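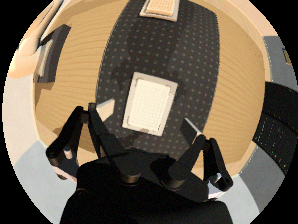 A simulated two-finger gripper, open, with a gridded tray ahead of it on the mat.

I have become a real believer in picking a gripper on the screen first. For years I thought simulation was something you did after the hardware arrived, to save wear on the motors. Then we had to choose between two grippers for the tray job at Krishnan, the Niria and the Savlow, and I ran both through 1658 simulated picks before a single bolt was turned. What a great way to spend a July!

Trays look easy. They're flat, they have a nice clean rim, and they sit still. But come in a little crooked and one pad touches long before the other, and the whole thing swings around. With the wrist camera view up, I could stop at the moment before contact and look at where each pad was headed (I did this far more than I needed to, because it's fun).

The Savlow is stronger on paper. The Niria opens wider, and with a tray turned 7 degrees that mattered much more than squeeze. I changed my mind after 79 tries, and I'd been sure of the other answer.

Rendered shadows and friction are still guesses, and I'd want a week on a real bench before signing anything. The Codier controller has its own delays that our model leaves out. We're adding those next, starting with the wrist.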